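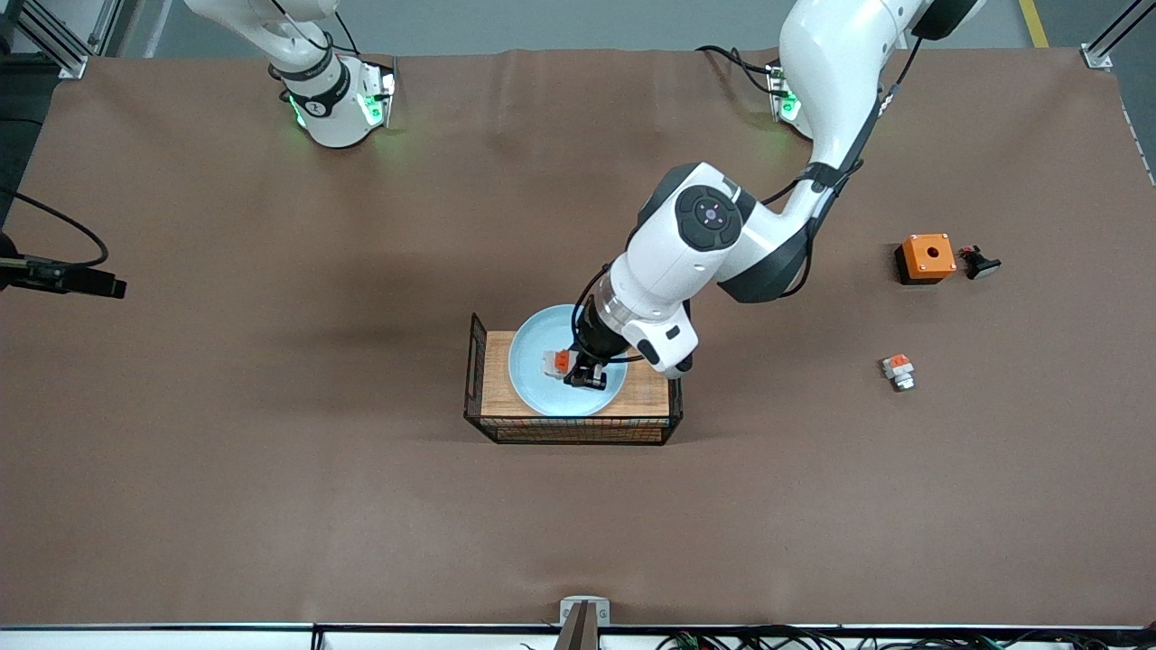 I've been selling bits and pieces for control boxes long enough to know which questions are coming, and the first one is always "does the mushroom button come in one piece or do I have to put it together?" You put it together! Our Korkau stop button kit comes as separate parts, and I like it that way. The square orange box with the black base is the part everyone recognizes, with the round hole in the top where the button goes. The black mushroom head is lying on its side next to it, so you get a good look at the dark stem, and the little orange and white pieces are the switch blocks. I keep small parts on a plate when I'm working (a light blue one, and it has saved me a lot of crawling under the table).

The kit suits a workbench, a garage project or a classroom where people are learning how a push button goes together. I've built and taken apart more of these than I can remember and I still enjoy it. You'll want decent light and a mat or something soft underneath, because a switch block that hits a hard floor can travel a surprisingly long way.

Please read the wiring sheet before you connect anything. If the button is going on a real machine, get somebody qualified to do the hookup and test it. I'm happy to talk about parts all day, but I can't sign off on your wiring from here!

Ordering stuff:
Item number: Korkau 194
Price: $20 per kit
Class pack: 20 kits for $390, boxed separately
Spare switch blocks: $5 each
Color: orange box, black button

Class packs are put together by Po-yen Ho and go out once a week, so order a little early if you have a course starting. Single kits usually leave the next working day.

Hsin-yi Tse keeps asking me to stock a red head for it. I've ordered samples from Kwan and should have them on this page in June. Until then it's black only, and if you need a different stem length, send me a note with your panel thickness and I'll see what's on the shelf.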